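Legs in the Air

The small table with legs that come off has been in our homes for decades without much thanks. Time to turn one over and have a proper look.

My first was a Besberg. I bought it from a house clearance in July, in the kind of heat that makes you agree to things, and carried it home on the bus in two parts: the top under one arm, and the legs in a bread bag with the feet sticking out. It was on its own four legs before the kettle had boiled. I've been a hopeless enthusiast ever since, and my hallway has suffered for it (there are two more behind the door as I write, and a set of legs in the umbrella stand that I'd rather not discuss).

I mean the ordinary kind. A light, low table with a shallow top and four tubes for legs, each of which goes into a fitting at a corner. You've sat at one in a caravan, or eaten crisps off one at somebody's christening. They turn up in playrooms and on balconies, next to hospital chairs, under the spider plant on the landing. Children draw at them. Adults put one by the bath with a book on it and feel like royalty.

What I love is that all the cleverness is on the side you never see. From above, it's a table. Flip it, and there's a small piece of engineering: ribs running across to stiffen the panel, a rim round the edge so it doesn't flex, and at every corner a collar with enough grip in it to hold up a Sunday roast.

The upside-down habit

Everybody who puts one of these together learns to do it upside down, usually on the second attempt. The first attempt tends to involve holding the top in the air with one hand and a leg in the other, and then looking for a third hand. Upside down, the top does the work of a bench. It sits flat, it stays put, and you can walk round it and give each corner your full attention.

Cover the floor first. I use an old dark bed sheet, folded double, and I'd recommend dark for a pale table because grit shows up on the top afterwards but dropped caps and washers show up on the sheet straight away. A towel will do for a small one. A rug won't, or not a deep one, as the top rocks about on the pile and you never get a true feel for whether a leg is straight.

Then wipe out the sockets. You would not believe what lives in there. I have taken out sand, glitter, a raisin, the end of a crayon and something that had once been a label. A dry toothbrush is the best tool for it, and a cotton bud gets the last of it out of the rings.

Now the legs. Put all four in loosely before you tighten any of them. It's the one piece of advice I'd have embroidered on a cushion! If you wind the first leg home hard and then move on to the second, nothing dreadful happens, but on an older table with a bit of wear the top can settle slightly out of true and you'll spend the rest of the evening with a folded beer mat. Get the four standing, go round once to snug them up, then go round again.

On a threaded collar, start by turning the wrong way. Anticlockwise, gently, until you feel a little drop as the threads fall into place, and only then clockwise. Jam jars work the same way. If it goes stiff in the first half turn, it's crossed, so back it out and begin again. Hands only. I've seen a Cistero with teeth marks in all four legs where somebody had gone at it with a pair of pliers, and it still wobbled.

Screw, push or twist

The fittings fall into families, and once you know them you can spot them across a car boot sale.

The older Besbergs are all push-fit. The leg is very slightly tapered and jams into its socket, and your own weight on the top keeps it there. They're quick and they're quiet, and they are also the ones that leave a leg behind when you pick the table up by its edge in front of guests. A strip of masking tape round the top inch of the leg cures that, and you can take it off again in a minute.

Cistero went for a screw collar, deep and chunky, with big ridges you can get your fingers on. They're slower to put up, but once they're up you could drag one across a lawn. I have a soft spot for these. The ridges are made for cold hands, which you'll appreciate if you've ever set up a tea stall in a field at seven in the morning.

Warraich tables use a quarter twist with a click, and the click is a joy. The trouble comes when the click goes. The little catch inside wears down and the leg turns and turns without ever arriving. Spares used to be sold in bags of 4, and a full bag now makes collectors go pink in the face.

And then there's Sterkora, which made its legs in two lengths to go with the same top, so that the table could grow up with the child. I think it's one of the nicest ideas in household furniture. You bought it low, for bricks and farm animals, and a few years later you bought the taller legs and it became a homework desk. Plenty of people kept both sets, and swapped back to the short ones when the grandchildren came along.

Finding a good one

They aren't dear. I've never paid more than £15 for a table, and I paid that in a moment of weakness for a Sterkora with both sets of legs and the original bag. Most cost what you'd spend on a sandwich. Ask before you buy whether the legs are with it, and count them yourself, and then check that they belong to it. Mixed sets are very common! Two legs from one make and two from another will often go into the same holes and stand at almost the same height, and that "almost" is how soup gets into laps.

Run your thumb round the inside of each collar. You're feeling for a crack, which generally starts at the lip and travels down. A hairline one will last years on a table that only holds a lamp. I'd leave it behind if it's going to be leaned on.

Stand it up and press on opposite corners, one pair and then the other. A table that rocks may only need its feet cleaned. Rubber feet harden with age and sometimes one will have dropped off inside a box, giving you three soft feet and one bare tube. New ones are sold by the tube's width at any decent hardware counter, so measure across the end of the leg before you go.

Yellowing doesn't bother me. A white table that has sat in a sunny window goes the colour of good butter, and I've stopped scrubbing at it. Scratches on the top can be softened with a cream cleaner and a lot of patience. Felt-tip mostly comes off. Biro mostly doesn't, and one of mine has a very decent drawing of a horse on it that I wouldn't part with.

Taking it down again

Getting the legs off after a long spell is where people lose heart. Give it a minute in a warm room first, if it's been in the shed. Then turn the table over, kneel beside it, put one hand flat on the panel near the corner and take hold of the leg low down, close to the collar. The temptation is to grab the far end and use the leg as a lever, and that's exactly how the collar cracks. Keep the hand low and turn slowly. If it's truly stuck, a few drops of washing-up liquid round the joint and a cup of tea's worth of waiting will nearly always shift it.

Keep the legs together with something that can't roll away. I use a pillowcase. I've met people who tape them to the underside of the top, which makes a wonderfully flat parcel, although the tape leaves a mark if you forget it over the winter. Mine lives behind the hall door in its pillowcase and takes up less space than the ironing board.

An afternoon with a pale one

If you've got one in the loft, do get it down. Pick an hour with good light and put a black cloth under it, and take a look at the white underside with the legs standing up from the corners and the ribbed collars at their feet. It's a handsome thing from that side, I think, a bit like a four-masted boat.

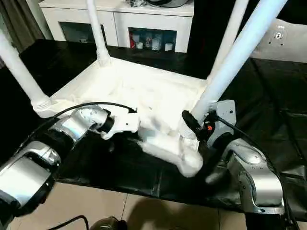 Before you put it to work

Turn it over with two people if it's a big one, holding the top by its edges and leaving the legs alone. Set it down on all four feet at once. Landing on one leg puts the whole weight through a single collar, and that goes for a brand-new table as much as a thirty-year-old Besberg.

Give it 20 minutes with nothing on it but a pile of magazines in the middle, then check each leg with a quarter turn of the hand. The first one I ever did had loosened at one corner by then, and I'd have had a teapot on it.

After that, the teapot.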